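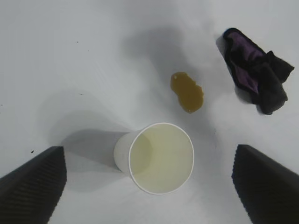 I went to Stirnano on a Friday in February, with the early train from Olemberg, and I was at the gate before the person who opens it. The company has the second floor of a former printing house in Skunville. On the ground floor is a shop for bicycle parts, and the smell of rubber follows you up the stairs.

My reason for the visit was simple. At our institute we want to start our own collection of examples for a small two-finger arm, and we have never done it at more than student scale. Stirnano does it every day. Lucía Montes, who leads the collection group, had answered my letter and offered me a morning. It became almost a full day.

**The room**

There are 4 stations in one long room with windows to the north. Each station has a white table, one arm, and a chair for the operator, who moves the arm from a distance of two meters with a pair of handles. The blinds stay half down. I asked if they control the light strictly, and Lucía said no, they did this in the first year and regretted it. The model then worked well before lunch and badly after lunch. Now they let the day change and only write down the hour.

What surprised me was how quiet it is. I expected motors. You hear mostly the handles, a small click when the fingers close, and sometimes an operator who says "again" to himself.

**The spill task**

The station where I stayed longest was recording the cleaning of spilled drinks. On the table they had a white paper cup with a pale yellow-green liquid in it, a brown puddle a little farther up, and a black cloth with a purple lining, left in a heap to one side. The arm begins with the fingers open. The operator has to take the cloth, wipe the puddle, and leave the cup in peace.

I had thought the wiping would be the difficult part. The operator, a patient man named Cârstea, told me that it is the grasp. A cloth has no correct place to hold it. If you take too little, it drags behind and paints the liquid over the table. If you take too much, you have a ball in the fingers, and a ball does not wipe. He lets the cloth fall from his hand before each recording and does not arrange it, and this is a rule. When people arrange it, even a little, they all arrange it in the same way, and after 70 recordings the model has learned one cloth.

The cup is there because of an earlier failure. In the first version of the task there was only the puddle and the cloth, and the trained arm made large, happy circles over the whole table. Then somebody put a cup on it during a demonstration for visitors. Lucía told this story with a straight face, but the operators laughed. Since then, most recordings include something which must not be touched.

A wipe from a viewer's side looks like one movement, but in the recording they mark it in stages: reach, grasp, lift, first contact, strokes, release. The marking is done later, by a different person than the operator. I was allowed to try it on two recordings. I found "first contact" very hard to place, and I disagreed with the regular marker both times, by many images. She was polite about it.

**Numbers I wrote down**

The spill task has 3251 recordings until now. Of these, 237 are kept in a separate folder for failures: the cup was hit, the cloth was lost, the puddle became bigger. I asked if they train with them. At the moment they do not, but they use them to teach a second model to recognize when something goes wrong, and this one they trust more than the first.

A recording is thrown away completely only if the operator stopped in the middle or if the camera on the wrist was dirty. For the camera they keep a lens tissue at each station, in a drawer with a label in four languages.

**My own try**

After lunch (soup, very good, in the bicycle people's kitchen) I sat at the handles. I needed five minutes only to believe that the left handle does nothing in this task. My first grasp took the table instead of the cloth, and the arm stopped with a red lamp. My third try was accepted, with the comment "slow operator", and Lucía said slow recordings are welcome in small amounts.

**For our group**

I would copy the rule about the cloth, and the separate marker. I would not copy the handles, which are too expensive for us and which made my wrists tired. We should also decide very early what we write down with each recording. Stirnano added the name of the liquid only last autumn, and for all the older ones they have to guess it from the color.

Lucía has promised to send the sheet they use for training new operators. I will put it in the shared folder when it comes.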